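Visit notes: laundry appliance workshop, Kelemen

The Kelemen site opens its appliance workshop to outside visitors each January. Our group was met at the loading door by Veronika Tóth, who handed out visitor tags and took us through the parts store to the laundry bay. The parts store holds 138 bins of hinges, gaskets and pump fittings, labelled by machine family.

Most of the morning went to front loaders. Andor Virág covered the door assembly first: hinge alignment, seal contact and the lock. He prefers to teach these together, as a sagging hinge shows up at the lock slot well before it causes a leak. 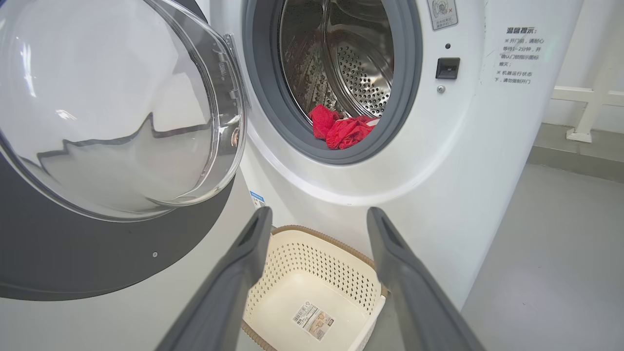
Front loader with the door open, grey gasket and perforated drum. The red garment is at the bottom of the drum.

The printed notice on the casing is in Chinese. It tells the user to wait one to two minutes before opening the door, to confirm that the lock indicator is off, and not to force the door during a run. Andor spent some time on the last point - forced doors are a regular repair at Kelemen, and the lock usually has to be replaced as a unit.

After lunch Kristóf Takács took questions on gasket care. His advice was to wipe the lower lip after the last load and leave the door ajar overnight. The colour of the rubber is no guide to its condition.

The tour runs 2 hours, plus lunch. Parking is behind the Prilach building.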